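Okuvura studio mtg, minutes, June

Present: Saimi Pesonen (chair), Tiina Ojala, Joni Laaksonen, Géza Bodnár (notes). Apologies from Paavo Jääskeläinen.

1. Whiteboard
Stays flat on the white table for now. Joni wants it on the wall, Tiina says the wall panels won't take screws near the seams. Not settled. Joni to ask Vatorico what they charge for fitting. 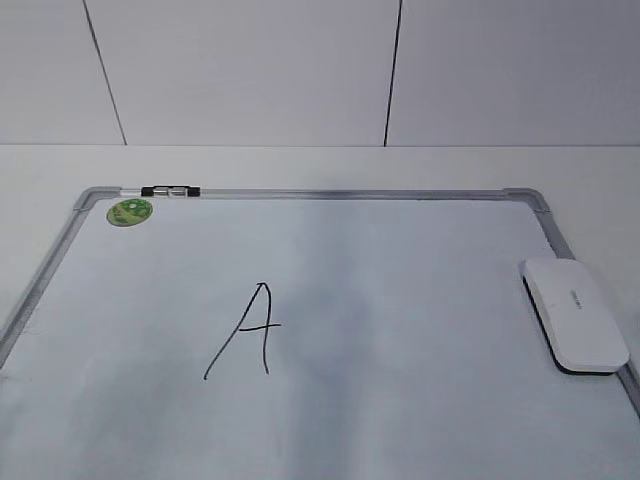 Budget left is 538, has to cover fitting and supplies both. Saimi: supplies first.

2. Erasing
Long talk. Gray smudges build up and the felt only pushes them around. Tiina for a spray and cloth once a week, Géza for new felt pads. Agreed: try spray first, look again next mtg.

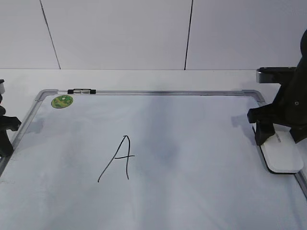

Lettering practice goes on as before, single letters then pairs. Keep to thin black, no color til the surface is cleaned properly.

3. Markers
Cap on after use, back on the top rail please. Cheon quote is for a box of 600, way too many. Joni to ask for a smaller lot.

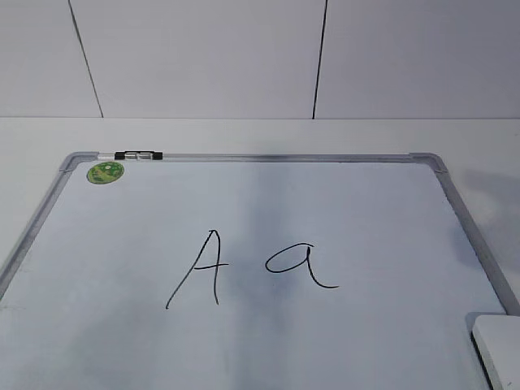 Green sticker: leave it were it is, top left corner. Saimi asked twice if anyone minds, no one did.

4. AOB
Trekgate invoice still open, Paavo has it. Key to supply closet, see Tiina.

Closed 4:40. Next mtg same room.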